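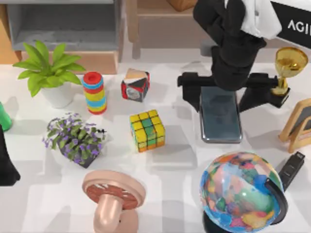

*Cluttered table in sim, wide gripper over the phone*

**svenja_imhof** wrote:

Okay, so I finally got the Goltance wide-jaw model loaded into our tabletop sim and I've been playing with it against the narrow Rüegg one all week. The phone is my test piece. It lies flat, it's thin, and the Rüegg kept skating off the side of it. With the wide crossbar I can come straight down with the fingers on each side and I get a decent pinch (70 tries, 9 drops!). Pretty happy so far.

My gripe is clearance. With the trophy and the globe in there, that bar sticks out a lot. Anybody running it on a crowded table?

**pevstead_pete** wrote:

Nice numbers, but I wouldn't trust a flat phone in sim. What friction are you using on the pads? Default on that model is way too grippy, and thin stuff looks easy until you turn it down.

**svenja_imhof** wrote:

Default, guilty. I'll redo it lower tonight.

**hongmei_hao** wrote:

I'm going to disagree with Pete a little. We swept friction on the Hordale arm back in October, 1,287 grasps total, and finger thickness hurt us more than friction did. Fat fingertips can't get down beside a thin part without bumping the table.

What I'd look at first is your wrist camera. Ours sat so close that the gripper ate more than half the view.

**svenja_imhof** wrote:

Ha, yep, same problem.
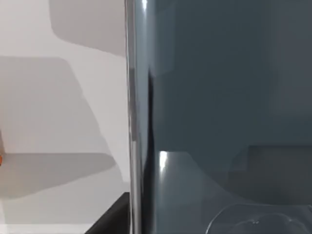

I tried moving the camera mount back 2 cm and it barely helped — there's still way too much gripper and not enough table. The shiny finish bugs me too. I'm tempted to swap it for a flat matte gray and see if the detector calms down.

**pevstead_pete** wrote:

Don't! Keep the reflections. If the real one is glossy you'll want the detector to have seen that. Tilt the camera instead.

**hongmei_hao** wrote:

Run it both ways, it's one material setting. And post the low friction drops when you have them, I still say it's the fingertips.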